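短片剧本改编与投稿操作指南

分享 197 评论 40

本指南供参加Stirkwood编剧培养计划的学员使用，也可供其他从事短片创作的编剧参考。内容涵盖从选定原作、取得授权，到完成改编稿、整理投稿材料的全部步骤。学员应在动笔之前通读全文，并在每一步完成后与指导老师核对进度。

一、确定原作与授权

改编的第一步是确认原作的权利状态。短篇小说、散文、广播剧、舞台独幕剧均可作为改编对象，但权利归属各不相同。已在文学期刊发表的短篇小说，版权通常仍归作者所有，期刊只享有首次刊登权；收入合集的作品，则须查明合集出版合同中是否包含影视改编权的转让。舞台剧目的情况更为复杂，剧本、编曲和译本可能分属不同权利人。

学员应按以下顺序办理：

1. 查阅原作的版权页，记录出版方、初版年份和版权声明。
2. 以书面形式联系出版方的版权部门，说明作品用途为短片，并注明预计片长。
3. 若出版方答复权利不在其手中，请其提供作者或代理人的联系方式。
4. 取得初步同意后，索取书面的期权协议。口头同意不作为投稿依据。

期权协议须写明有效期、可否续期、署名方式，以及影片未能投入拍摄时权利如何归还。培养计划备有协议样本，学员可向办公室索取，但样本不能代替法律意见。涉及译作的，还须另行取得译者的同意。仅取得原作者授权而未处理译本权利的稿件，初审时将退回补件。

二、写一页纸的梗概

授权手续办理期间即可着手写梗概。梗概以四百字为限，用现在时叙述，不引用对白，不评价人物。读者应当从中了解主人公是谁、想得到什么、受到什么阻碍，以及故事如何结束。结局必须写出。以悬念代替结局的梗概，评审无法据此判断结构。

学员常见的问题是把原作的全部情节压缩进一页。短片的容量有限，一部十五分钟的影片一般只能承载一条主线和一次转折。动笔前，可先在原作上标出所有场面，再逐一判断：删去这一场，故事是否仍然成立。仍然成立的，先行删去，待初稿完成后再考虑是否恢复其中的片段。

以培养计划往届的练习题目《Zerura》为例。原作是一篇以书信写成的短篇小说，全篇跨越十一年，有名有姓的人物多达九人。改编稿只保留了女儿回乡整理旧信的一个下午，其余人物或者并入邻居一角，或者仅在信中被提及。原作中的搬家、婚礼和诉讼全部略去，诉讼的结果由一只未拆的信封交代。学员可对照两份文本，观察时间跨度如何收拢到一处空间之内。

三、编制分场大纲

梗概经指导老师认可后，进入分场大纲阶段。每一场用一个自然段写明地点、时间、在场人物和发生的变化。所谓变化，是指场面结束时人物的处境、所知或者意愿与开始时有所不同。若一场戏前后没有任何变化，应考虑与相邻场面合并。

大纲阶段尚不需要写对白，但可以记下必须出现的关键语句。原作中精彩的句子，多数属于叙述者的声音，直接移入人物口中往往显得生硬。建议另立一份摘录表，把希望保留的原文抄录下来，注明页码，并在旁边写出可以取代它的动作、物件或声音。例如原文写“她一直没有原谅这间屋子”，摘录表中可以对应为“她进门后不脱外套”。
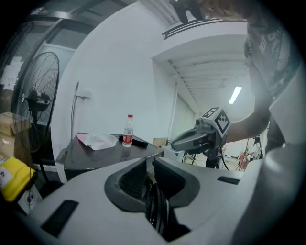 撰文：Kirsten MacDonald
Stirkwood编剧培养计划 课程部

完成大纲后，应通读一遍并核对场次的时间顺序。闪回须单独标明，且每一次闪回都应有现在时的动因。十五分钟以内的短片，闪回不宜超过两次。

四、撰写初稿

初稿须使用通行的剧本格式。场景标题独占一行，依次写明内景或外景、地点、日或夜。动作描述用现在时，每段不超过四行。人物首次出场时写明姓名与大致年龄，此后名称须前后一致，不得时而用姓名、时而用称谓。

下列各项在评审中屡被指出，请逐条对照：

1. 动作描述中不写人物的内心活动。观众看不到也听不到的内容，应当改写为可以表演的行为。
2. 镜头指示从简。推、拉、摇、移属于导演的工作范围，除非情节依赖某一特定视点，否则不予注明。
3. 括号内的表演提示每页不超过两处。演员应能从对白和情境中判断语气。
4. 画外音须有明确的说话者和时间位置。以画外音朗读原作段落的做法，原则上不予采用。
5. 音乐仅在人物能够听见时写入剧本，并避免指定须另行购买版权的曲目。

初稿宜在较短时间内连续写完，其间不作大幅修改。写作中如发现大纲有误，可在稿件末尾附记，待全稿完成后统一处理。按惯例，一页剧本对应一分钟片长，但对白密集的场面往往偏快，动作繁多的场面往往偏慢，最终时长以朗读测定为准。

五、朗读与修改

初稿完成后，应组织一次朗读。朗读者人数以满足角色分配为宜，编剧本人不担任角色，也不在朗读过程中作解释。另请一人宣读场景标题和动作描述。编剧应备纸质稿一份，在朗读停顿、读错或在座者分神之处作记号，当场不作修改。

朗读结束后，可依次提出三个问题：主人公想要什么；故事在何处发生转折；哪一场可以不要。在座者的意见如彼此矛盾，应先确认各人所指是否为同一场面。对于修改方案，编剧可以听取，但不必采纳；对于理解上的困难，则应当认真对待，多人在同一处产生疑问，通常说明前文交代不足。

修改分三轮进行。第一轮只处理结构，包括场次增删和顺序调整。第二轮处理人物与对白，可将某一人物的全部台词单独抽出连读，检查其语汇和节奏是否统一。第三轮处理文字，核对格式、标点、页码及人名。三轮之间建议各间隔数日。每轮修改均应另存新稿，在封面标明稿次，旧稿不得覆盖。

培养计划采用Pietrzak批注表记录修改意见。该表分为页码、意见、提出人和处理结果四栏。未予采纳的意见也须填写理由，一句话即可。指导老师在面谈前会先行阅读该表，学员应至少提前两个工作日提交。

六、整理投稿材料

投稿材料由以下文件组成：

1. 剧本定稿，封面注明片名、编剧姓名、原作名称及原作者姓名。正文各页不出现编剧姓名，以便匿名评审。
2. 一页纸梗概，须与定稿内容一致。定稿改动较大的，梗概应当重写。
3. 授权文件副本，含期权协议及译者同意书（如适用）。
4. 改编说明，说明选择该作品的理由、主要改动及其考虑，篇幅以一页为限。
5. 编剧简历，列明受训经历和已完成的作品。尚无作品的学员可如实填写，不影响评审资格。

全部文件须合并为一份PDF，经Istik投稿系统上传。系统为每份稿件生成编号，此后的往来信函均以该编号为准。上传后请下载回执，并打开附件逐页检查，特别注意中文标点和外文人名是否显示正常。系统开放至三月底，截止当日下午五时关闭，逾时上传的稿件转入下一轮。

上一轮共收到稿件3,744份，进入复审的有197份。初审淘汰的稿件中，相当一部分系因缺少授权文件或匿名处理不当，与剧本本身的质量无关。学员应在上传前请一位未参与创作的人协助核对材料。

七、收到评审意见之后

进入复审的编剧将收到书面意见，并可申请一次面谈，时长40分钟。面谈之前，请将意见归入结构、人物、文字三类，对每一类拟定初步答复。面谈中可以为自己的选择作出说明，也可以提出保留意见，但应以剧本中的具体页码和场次为依据。

未进入复审的稿件不另附意见。编剧可在修改后重新投递同一项目，但须在改编说明中列明与前稿的差异，并确认期权协议仍在有效期内。协议即将到期的，应先办理续期，再行投递。

授权样本、剧本格式模板和批注表均可向课程部索取。来信请注明学员编号及所处阶段，申请授权样本者另须附上原作的版权页复印件。

分享 197 评论 40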